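New tables for the Habte Room

The long-awaited tables have arrived at the Habte Room, and they are lovely! Eight of them went in on Thursday, paid for by last winter's soup nights and a £450 grant from the Trotis Fund.

The old trestles had served since the hall reopened and wobbled to the very end. Their replacements came from the Humel workshop, where the makers agreed to leave the natural marks in the timber – a decision that went down very well with the craft group, who were first to sit at them.

"People keep running their hands along the tops," said one regular at the Thursday lunch.

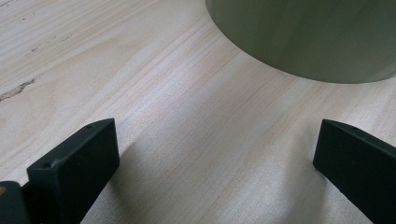

By Nuria Gidey
Community news | November

The pale wood has fine, straight grain with the odd dark streak and fleck. Please use a mat under hot dishes. Lunch is served from noon, and bookings for the Zisano supper open next week at the hall desk.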